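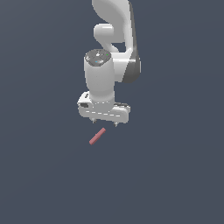 A white robot arm in simulation, on a plain slate-grey background.

Athletics > Throws > Coaching

17 Jul 2019
By Byung-chul Yeon

Lejla Kos coaches the javelin group at Clokness, where most of her athletes are under 18 and most came to the event from something else. She threw for Flidville until her elbow stopped her, and has coached since.

Her main concern this season has been the last part of the run-up. She had her throwers on a full approach of about 15 strides over the winter, then cut it back in April.

"The speed was fine up to the crossovers," Kos said. "After that they were slowing down to get into a throwing position. If you brake for three strides you have run all that way for very little."

The group now trains off eight strides on two sessions out of three. The check mark is set with tape and measured back from the line each time, as the wind at Clokness changes during the evening and the younger throwers tend to stretch their first stride when it is behind them.

Kos logs every throw by hand. The book had 533 entries from the short approach when we spoke, each with a distance, the landing angle as she judged it, and a mark for where the front foot came down.

"I don't look at the distance first," she said. "I look at the foot. If the left foot is late, the hips have already turned and the arm has to do the work. That is where the elbow trouble comes from."

Her under-18 boys use the 700 gram javelin. She has kept them off the senior weight, including those who asked to try it after the Skinham meeting, and does not expect to change that before the autumn.

"They can throw the heavier one. The path of the hand drops when they do, and it stays low when they go back. It took one lad a month to get it up again."

Strength work has been reduced as well. The group lifts once a week during the competition period, with pullovers kept light and most of the load on split squats. Medicine ball throws are done standing and from three strides, never when an athlete is tired from running.

Asked about the result at Skinham, where two of her throwers fouled all their opening attempts, Kos put it down to the surface.

"It was quicker than ours. They arrived with more speed and had no room to stop. We should have moved the mark back half a metre in the warm-up and I left it too late."

She has since had them leave a longer gap between the block and the line in training. It costs some measured distance, which she accepts.

The next fixture is at Khalaf, on a runway Kos described as slow and slightly soft at the throwing end. She will take six athletes and plans to let the two oldest go back to the full approach if their first-round throws are legal.

"If they foul, they stay on eight," she said.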